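Round red driver board with a hole in the middle: can I trust the wiring on a second-hand display panel?

Nadja Stöckli
Posted 10 June 2024

I've bought a white mounting board with an aluminium rail down one side, sold as a training panel for motor drives. The main item on it is a red circuit board, more or less round, with notches cut in the rim. The seller calls it a "Flesanine type" board and says it is "fully working, just add supply". He gave me one sheet of paper, which covers a different product altogether.

He also says the green terminal block is power in, the white connectors are "all the same so it doesn't matter", and the hole in the centre is for cooling. I don't believe the second part and I have doubts about the third. I paid 200 for it and would like to keep the smoke inside. What should I check before I connect anything?

Regula Lehner
Replied the same day

Your seller is guessing. I'd treat every sentence of that advert as unproven, including "fully working". Did he show it running? If not, you've bought a nice red board on a white panel.

I have a similar one on the wall of our workshop, and I'd look at this part of it first.

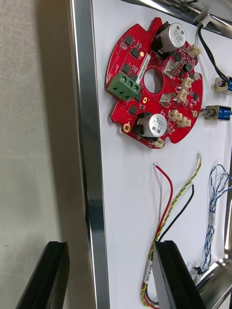 Celtlow Workshop Notes, issue 13, page 30

The green block has three screw terminals. People see a green block and say "power", and often they're right, but three terminals could be plus, minus and earth, or three motor phases, or something else again. There's a narrow white label strip just up and to the right of the block with tiny dark characters on it. Get a magnifying glass on yours if it has one, and write down every character before you ask anyone what it means. It may only be a serial number.

As for "all the same so it doesn't matter", please don't. The six cream-white connectors are spread down the right half, and the fact that a plug goes in tells you nothing about what is on the pins. One could be a sensor and the next a data line. I've seen a board killed by a plug that fitted perfectly.

The hole: I'd bet on a shaft or a cable bundle passing through. I can't prove that from looking, and neither can he prove cooling.

What I would do, with nothing connected:

Read the print on top of the two silver capacitors. If you can find the voltage rating, your supply has to be below it. That gives you a ceiling and no more. It isn't the working voltage.

Use a meter on continuity to find which of the three screw terminals, if any, goes to the negative side of the capacitors.

Follow the wires by hand, both ends, and ignore their colours. Whoever built the panel may have used what was in the drawer.

Only then use a bench supply with the current limit turned right down. If it hits the limit straight away, switch off and go back to the meter.

Todor Babić
Replied the same day

just plug it in, mine was fine. 24 volts on the green one. it's got big capacitors so it can take it

Regula Lehner
Comment on the reply from Todor Babić

Which board is yours? Same part number? Big capacitors don't mean it can take anything.

Todor Babić
Comment

dont know the number, it was red

Dionysis Drakos
Replied later

I agree with Regula on nearly all of it, but I'm less keen on the continuity test as proof. With a large capacitor across the input, a cheap meter can beep for a moment while it charges, and people write that down as a connection. Hold the probes there and see if the reading stays put.

Also check the mounting holes. The gold ones at the rim might be tied to ground or might not be, and if the panel builder used metal screws into something conductive, you want to know.

I wouldn't spend long searching for "Flesanine type" either. I tried, and got a pump fitting and a shop called Keskinen that lists it as out of stock with no picture. Ask the seller for a photo of the back of the board. If he says he hasn't got one, ask for part of your money back and see how fully working it is then.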